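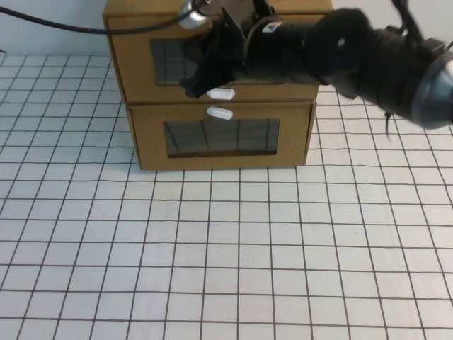
Danjuma Etim reckons cardboard drawers are a waste of time, because cardboard goes soggy and then all your felt tips end up on the floor. Is he right? Let's not take his word for it. Let's not take the shop's word for it either.

What is corrugated cardboard?
Two flat sheets of paper with a wavy sheet glued between them. The waves work like a row of little arches. Press down on top and they push back. Press from the side and they may just fold up.

Is it really strong?
Adverts love the word "strong". Strong enough for what? We put 300 g of crayons in a drawer at Gestdale Library and it slid well. With 1,485 g of books, the bottom sagged and the drawer stuck. So, crayons yes, encyclopedias no.

Why have a window and a handle?
A window lets you see what's inside, or so they say. Dark, shiny ones can show you more of the room than of your socks. A handle gives your fingers something to pull, but all that pulling happens in one small spot, and card can tear there.

And the soggy bit?
Danjuma has a point. Wet paper goes weak. Keep your drawers away from the bath and the fish tank.

Try it yourself: load a drawer 100 g at a time and write down when it starts to stick.

Print this page | E-mail this page
Contact us | © Wivach Children's Pages | Back to top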